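Home & Living
Features

The Table at the End of the Day

A wooden table in a family home is rarely clear for more than an hour. Mitali Debnath has spent much of her working life restoring them, and she says the worst damage she sees comes from ordinary evenings.

Debnath runs Pindus, a small furniture repair shop that takes in dining tables, coffee tables and the occasional desk. Most arrive with the same complaints. There are pale rings where cups stood overnight, dull patches where someone scrubbed too hard, and fine scratches around the spot where the bowl always goes.

"People bring me a table and apologize for it," she says. "They think something terrible must have happened. Usually it was a cup of tea and a weekend away."

Her advice is mostly about the order in which things leave the table. Trash goes first, meaning used napkins, wrappers and paper cups. A crumpled napkin can hold more liquid than it seems to, and if it sits on the wood until morning it can leave a cloudy mark the size of a hand. Paper cups are a similar problem. The seam at the bottom softens after a few hours, and the leak is often too small to see until the cup is lifted.

Food comes next, including whatever was dropped or set down outside the dish. Then the bowls, lifted straight up. Debnath is firm on this point. Many glazed bowls have an unglazed ring underneath, left bare where the piece stood in the kiln, and that ring can be as rough as fine sandpaper. Sliding one across a soft finish a few times a day will show within a season.
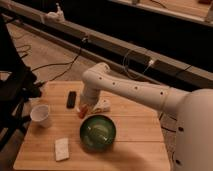 Remote controls, phones and keys go last, if they go at all. In a lot of houses the table is simply where the remote lives, and Debnath sees no harm in that as long as its underside is clean. She has one customer who keeps hers on a folded square of felt, and another who has lost three in a year and now doesn't care where it sits.

Once the surface is clear, it gets wiped. A sponge is fine if it is soft on both sides and has been wrung out until it stops dripping. The green scouring kind should stay in the sink. Wipe along the grain, go back over it with a dry cloth, and take the sponge away afterward. A damp sponge left on a tabletop does the same thing as a wet cup, only in a rectangle.

Seams need a little more care. On a planked top, crumbs settle into the long joints between boards, and water follows them down. Debnath uses a dry paintbrush, an inch wide, and runs it the length of each joint before any wiping starts. She does her own table on Sundays and skips it when she has company.

What a neglected table costs depends on the finish. Pindus charges $242 to remove rings and recoat a small oiled top. A full strip and refinish on a six-seat dining table starts at $518, and a lacquered one at $700, with two more weeks in the shop. The most expensive job she has taken on was a long walnut table that had stood under a leaking planter for most of a winter. The bill came to $3,445, and the owners still have the planter.

She is less interested in products than her customers would like. People ask her about Otix, a wax paste, and Prukix, a spray polish, and she tells them either one will do on a sealed surface if they use half of what they think they need. Polish build-up is the third most common thing she removes, after rings and candle wax. For an oiled table she recommends plain mineral oil twice a year, rubbed in with an old T-shirt and left for an hour before the excess comes off.

Coasters she recommends without much hope. There is a stack of them in the waiting area at Pindus, cork ones, free to take. Customers pick one up, look at it, and put their coffee down next to it.

The shop is closed for the first week of February while the floor is redone. Tables can be dropped off again from the second week on, and Debnath asks that people leave the old polish on and bring a note saying what it was.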